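Billik 22-Ounce Insulated Mug with Lid: Review After Four Months

By Gonçalo Carvalho
30/05/2024

I bought the Billik in January after the handle came off my old travel mug. I paid 30 dollars for it, and it has been my weekday coffee mug since. I drive a lot for work and drink slowly, so what I want is simple: coffee that is still warm at the end of the trip and a lid that keeps it off my shirt.

The mug holds 22 ounces if you fill it to the very top. With the lid on you get a bit less than that. The body is steel with a powder coating, and mine is the dark green. It fits the cup holder in my car and does not fit the one in my wife's, so measure yours first.

Heat is the strong point. I fill it at six in the morning and the coffee is still too hot to gulp when I get to the office. By lunch it is warm. I tried it next to my brother's Restrepo, which cost 80 dollars, and I could not tell them apart until the afternoon, when the Restrepo was a little ahead.

Cold drinks do fine too. Ice lasted through a full afternoon in the yard. The outside stays dry, so there are no rings on the table. A plain ceramic mug is still nicer to drink from at home, and I go back to one on weekends.

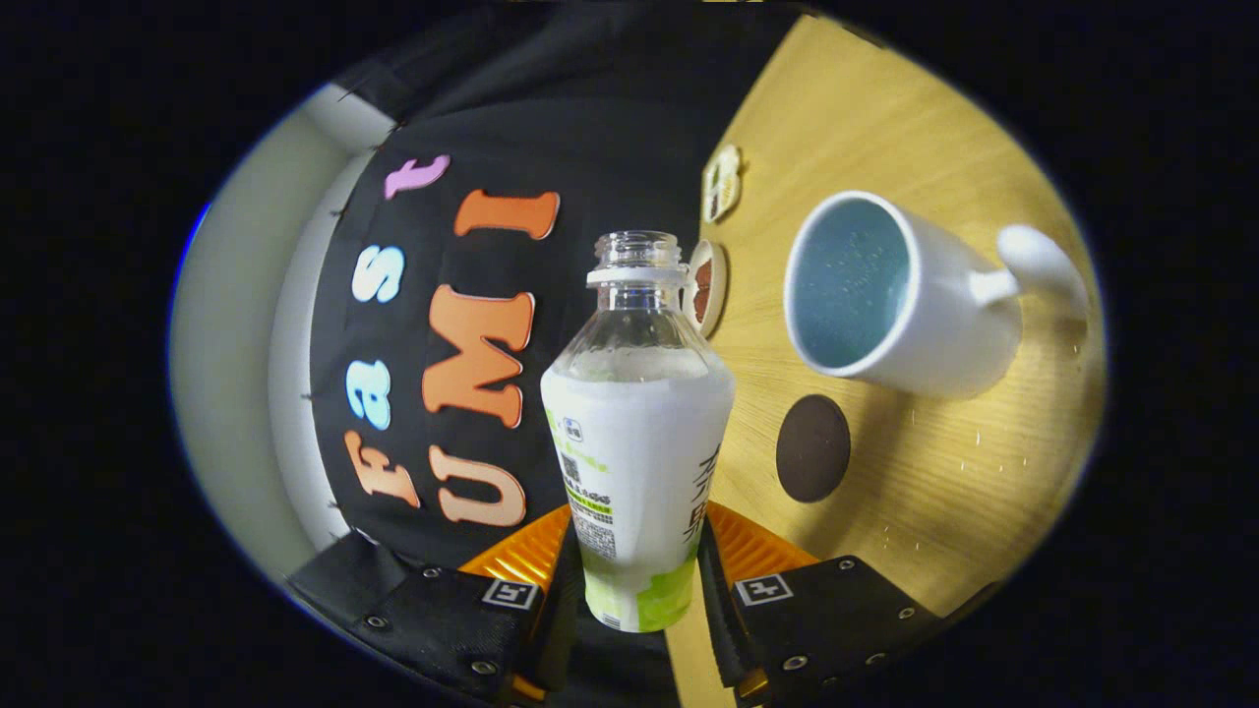

Uncapped bottle and white mug on the table.

The lid is where I have complaints. It has a slider that opens and closes the drinking hole. Closed, it stops splashes, but it is not leakproof and Billik doesn't claim it is. I laid the mug on the car seat once and lost a few spoonfuls. The slider also traps milk underneath. You can pop it out to wash it, but it takes a fingernail and some patience, and the first few times I thought I was going to snap it.

The seal is a gray silicone ring. Mine picked up a coffee smell by March. Soaking it overnight in baking soda and water got most of that out. Spare rings are sold in pairs for 8 dollars plus shipping.

Billik says the lid can go in the dishwasher and the body should be washed by hand. I put the body in twice by mistake and the coating looks the same. There is one chip near the base where I dropped it on the driveway.

I also looked at the Ivmont, which has a proper screw lid and would be the better pick if you carry your mug in a bag. It is heavier and has no handle.

Pros: keeps heat well, comfortable handle, fair price
Cons: slider is hard to clean, lid drips on its side, ring holds smells

I would buy it again for the car. For a backpack, get something else.

Rating: 4 out of 5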